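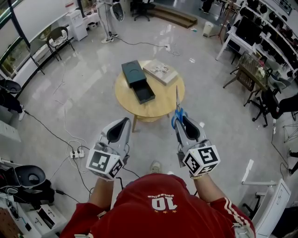 一、为什么选礼品卡这个题目

我们组一开始想做奶茶，结果班里已经有人抢了，只好换题。正好我妈过生日收到一张Jullus平台的电子礼品卡，面额1,000元，可以在街区里好多小店用。她拿去Tilley文具店买东西，老板娘收是收了，脸色可不太好看……我当时就想，这里面肯定有故事！

二、怎么做的

我和洪少明负责跑店，张玉兰负责整理录音和算账（她Excel比我们俩加起来都强）。最后愿意坐下来好好聊的有两家：Tilley文具店，还有隔壁街卖茶叶的Chiu记。本来还约了一家修鞋铺，去了三次都没开门，放弃了。

采访大多在下午三点以后，店里人少，老板有空骂平台，哈哈。

三、钱去哪儿了

先说大家最关心的。客人花1,000元买卡，在店里刷完，平台抽19%，店家到手810元。我原来以为抽成跟刷信用卡差不多，听到这个数字真的愣了一下。

而且钱不是当场到账，要等到下个月底结算。Tilley的老板娘说，七月进开学货最缺现金，偏偏那个月收的卡最多，货款得自己先垫。她去年通过平台卡做了将近4,000元的生意，扣完抽成，再扣掉进货，剩下的她说“够交电费”。

Chiu记的账好看一点。茶叶毛利高，老板张志明觉得抽成还能忍，他烦的是退货：客人退茶，退款要走平台，可抽成不退给店家，等于白搭一笔。他给我们看了一张结算单，我们三个对着看了半天才弄懂哪一栏是哪一栏，平台的表格做得真的很难读。

四、那为什么不退出？

这个问题我每次都问，两位老板的回答差不多：怕客人不来。平台首页有地图，退出以后地图上就没有你了。张老板还说，拿卡来的客人有些后来会付现金买，只是他没记过有多少，我们也没办法验证，所以这一点只能算他的感觉。

Tilley今年开始自己印纸质礼券，盖店章，手写编号。我觉得挺可爱的，但玉兰提醒我别写得太浪漫，因为礼券丢了怎么办、过期怎么算，老板娘都还没想好。

五、做得不够的地方

样本太少，两家店说明不了整条街的情况。平台那边我们写了邮件，只收到自动回复，所以报告里基本都是店家的说法。指导老师Ildikó Kocsis看完初稿，建议我们补问客人：买卡的时候知不知道店家会被抽成？我们只来得及问了自己家里人，我妈不知道，少明的姑姑也不知道。

如果下学期还能接着做，我想先把这部分问卷补上，再去敲一次修鞋铺的门。

附：采访提纲和抽成计算表在玉兰那里，要看的同学直接找她拿。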